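Dumlao Mixed Color Tableware
Plates and small dishes for every day, from Ceritz

Dumlao is our line of round plates and shallow dishes in strong colors. You can buy a starter set or choose the pieces one by one. All colors are made to be mixed on the same table.
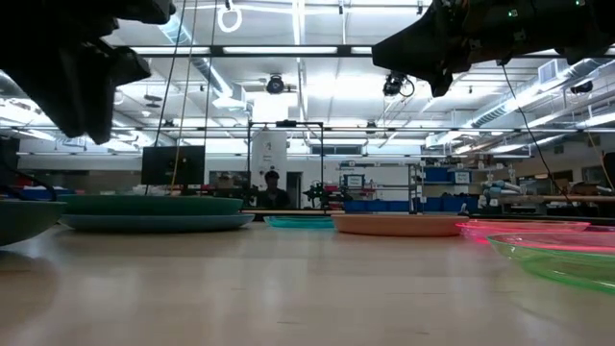
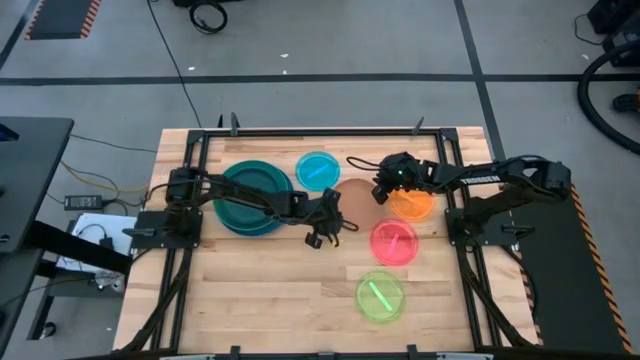
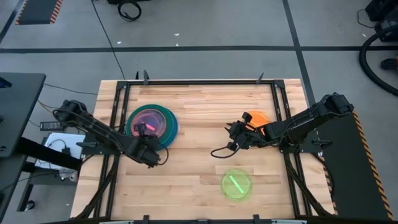
Dumlao plates and dishes in mixed colors on a light wooden table.

About the line

We started Dumlao with the large plate only, in dark green and in blue. Customers asked us for smaller pieces in the same round form, so that children and guests could each have a color of their own. The small dishes came one year later, and today we sell more of them than of the large plate.

The large plates have calm, deep colors. The small dishes are brighter, and most of them let some light through. On a pale table this gives a nice effect, especially with the lime green, where the rim catches the light from above. Please note that the colors can look different on your screen, and also different in your kitchen in the morning and in the evening. The orange looks quite solid under some lamps. The pink goes from almost red to nearly purple, depending on the light and on what is under it.

The pieces can be stacked. A large green plate sits on a large blue one with the edge of the blue still showing, and many customers keep them on the shelf like this. A small dish can stand on top of the stack when you want to serve a snack or a dip together with the main plate.

Colors available

Large plate: dark green, blue
Small plate: brown
Small dish: turquoise, orange, pink, lime green

The brown plate is flatter than the dishes. It is good for bread, a slice of cake or a sandwich. For anything with sauce we recommend a small dish.

Details

Large plate, diameter: 246 mm
Starter set: 4 pieces (one large plate and three small dishes)
Weight of starter set: 582 g without box
Dishwasher: yes, up to 70 °C
Microwave: no
Oven: no

The starter set is packed with one large plate in the color you choose and three small dishes in different colors. It is not possible to choose the colors of the small dishes in the set. If you need exact colors, please order single pieces.

Care

Wash the new pieces with warm water and a little dish soap before you use them for the first time. In the dishwasher, put the small dishes in the upper basket and leave space between them. Do not use steel wool or scouring powder, because the surface will become dull and this cannot be repaired.

Tomato sauce, curry and beet can leave a color on the lighter pieces. Rinse them soon after the meal. If a stain stays, let the dish stand overnight in water with one spoon of baking soda.

Knives leave fine lines with time, also on the large plates. This is normal wear and it is not covered by the guarantee. We cut meat on a board first and then put it on the plate.

Questions we often receive

Can I buy a lid for the small dish?
Yes. The Vimex lid in the small size fits all colors of the small dish. It does not fit the brown plate, which has no high rim.

Are the old Braltance plates the same size?
No. The Braltance large plate is a little wider, and the two lines do not stack well together. The colors are also not the same, although both have a green.

Do you still make the yellow dish?
It was a summer color and it is sold out. We have no plan to make it again at this moment.

One piece in my box has a small mark under the base. Is it damaged?
Each piece has one small round point in the middle of the base, which comes from production. It has no influence on use. If you find a crack or a sharp edge, please send us a picture and we will replace the piece.

Ordering and delivery

Orders that reach us before Wednesday at noon leave our warehouse in the same week. Large plates and small dishes can be sent in one box. For orders from restaurants, schools and day care centers, please write to us before you order, so we can check how many pieces of each color are in stock. Turquoise and lime green are often the first to be finished.

You can return unused pieces in the original box. Washed pieces we cannot take back.

New stock of the brown plate is expected in April.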